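Galness Socket Bench: teleoperated board servicing demonstrations

Data card and README
Revision date: 2020-07-09
Maintainers: Leonora Sebastian (collection), Svyatoslav Ostapchuk (software and file format)

Summary

Galness Socket Bench is a set of demonstrations recorded by remote control of a single robot arm working on desktop computer mainboards. An operator drives the arm from a separate desk. Each episode covers one short job on one board. The release holds 2,000 episodes, split by task and by operator, with joint states, gripper state, operator commands and wrist camera video.

The data were collected at the Hernstead workshop. The storage format is shared with the earlier Buenaventura release, so existing loaders should work after the task table is replaced.

Tasks

lever_open: bring the fingertips to the CPU socket load lever, free it from its catch and raise it.
lever_close: lower the lever and seat it under the catch.
dimm_release: press the latch at the end of a memory slot.
cell_remove: take the coin cell out of its holder.

Each task has 400 episodes in the training split. The remaining 400 form the test split, drawn evenly from all 4 tasks. Boards used in the test split do not appear in training.

Collection procedure

The operator uses a hand controller with a clutch. Motion of the hand is passed to the arm only while the clutch is held. Translation is scaled down near the board; the scale factor is stored per time step in the field cmd_scale and may change within an episode. Rotation is not scaled.

Episodes start from a taught pose above the board, with a random offset. The operator ends the episode with a foot switch. Episodes stopped by the force limit are kept and marked with end_reason = 2. They should be left out of behaviour cloning runs unless failures are wanted.

Boards remain mounted in an open chassis and are not powered. Cables may be left connected at the board edge, and their routing differs between episodes.

The wrist camera sees both the fingertips and the part being worked on. Exposure is fixed for the whole session, so bare metal parts can saturate under the bench lights. No attempt has been made to correct this in the published files. 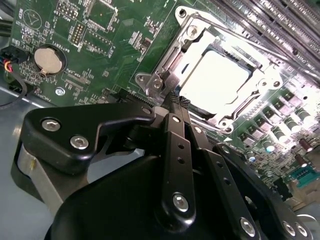

Wrist camera view: fingertips close to the socket load lever. Note glare on the heat spreader.

Operators were asked to approach the lever from the side and to keep the fingers clear of nearby capacitors. In practice the approach angle varies a good deal. Those who had worked on the Nillard arm before tended to come in flatter, and their episodes are shorter. The operator field allows the two groups to be separated.

Hand-guided subset

A further 20 episodes of lever_open were recorded by hand guiding, with the arm in gravity compensation and the demonstrator holding the wrist. They are stored under guided/ and are not counted in the total given above. The command fields in this subset are filled with zeros. Hands may cover part of the view, and joint torques include the load applied by the demonstrator. Do not mix these torques with the remote control episodes.

File layout

One directory per episode, named by task and serial number. Each contains:

states.csv: time stamp, joint positions, joint torques, gripper opening
commands.csv: time stamp, hand controller pose, clutch, cmd_scale
wrist.mp4: wrist camera video
meta.json: task, operator, board, end_reason, split

Time stamps come from the control computer. Video frames are stamped on arrival, and lag the joint states by up to 4 frames. The offset is constant within an episode and is given in meta.json as video_lag. Apply it before pairing frames with commands.

Known problems

Gripper opening is measured at the motor. Under load the linkage flexes and the real distance between the fingertips is smaller than the value logged when the fingers are pushed apart by a part, or larger when they are squeezing one. The error has not been modelled.

The clutch signal bounces in part of the cell_remove task. A filtered version is provided in the column clutch_f. The raw column has been left as recorded.

Labels for end_reason were set by the operator at the time and checked by a second person for the test split only.

Planned changes

Force readings at the wrist will be added in September, for new episodes only. Corrections to labels should be sent to Leonora Sebastian with the episode name and time stamp. Loader faults go to Svyatoslav Ostapchuk.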